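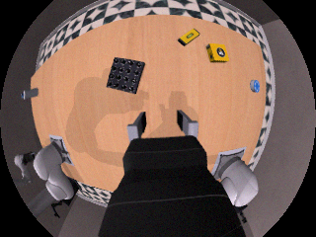 What is a choke point in a multiplayer map, and how wide should it be?

A choke is any spot where both teams have to pass through a narrow bit of the map to reach the objective. Width depends on player count, but for a 6v6 stage start at 580 units and test down from there. Go wider for bigger servers.

Chapter 4
Chokes, Flanks and Hold Spots

Before you start: finish the greybox from Chapter 3. You need a compiled map that runs, with spawns and at least 2 control points. No detailing yet. No props except cover.

Files for this chapter are in the Sultana folder, last updated 09/09/2026. If you have the March version, chuck it – the spawn doors were wrong and the second point couldn't be capped.

4.1 Why chokes first

Most first maps are too open. Players run everywhere, fights break out in the middle of nowhere, and the team with better aim wins every time. A choke gives defenders somewhere to stand. It gives attackers a problem to solve.

Too many chokes and you get the opposite. Stalemates. Spam down a corridor for ten minutes, then everyone leaves the server.

Our example map, Brorivine, had this in its early versions. One door between mid and second, 107 units wide. Two players could barely fit through side by side, and one explosive weapon held the whole thing. Aleksandra Marciniak, who built it, widened the door and cut a side route through the pump room. Rounds got shorter straight away. The layout you'll be working from is the fixed one, but the old door is still in the file on a hidden layer. Turn it on and walk through. You'll feel it.

4.2 Flanks

Every main choke needs a way around. Slower than the main route, or riskier, or lower ground. Pick one of those. If the flank is faster AND safer then it's the main route, and your main route is now a waste of brushes.

Time it. Run spawn to point both ways, normal speed, write the numbers down. Do it for both teams. People skip this and then wonder why the defenders are always late.

4.3 Hold spots

A hold spot is where a defender naturally stops. Usually high ground, usually with a corner to duck behind. Mark them on your overview before you playtest, then compare with where people really stood. They wont match. Fine – move the cover to suit the players.

Numow, the second example, has a balcony over last that nobody could be pushed off. The fix was a second staircase. Itness has the reverse problem: a nice big ledge, good view, no health kit within 543 units, so it sat unused.

Keep sightlines in mind too. Chapter 5 covers them properly, so for now just break up anything that runs the full lenght of the map.

Terms in this chapter
choke, flank, hold spot, rotation, timing run, dead space

Warm-up
Load Brorivine. Find the main choke and both flanks. Sketch them on paper, arrows for each team, rough is OK. Bring the sketch to 4.4, where you'll move one wall and run your timings again.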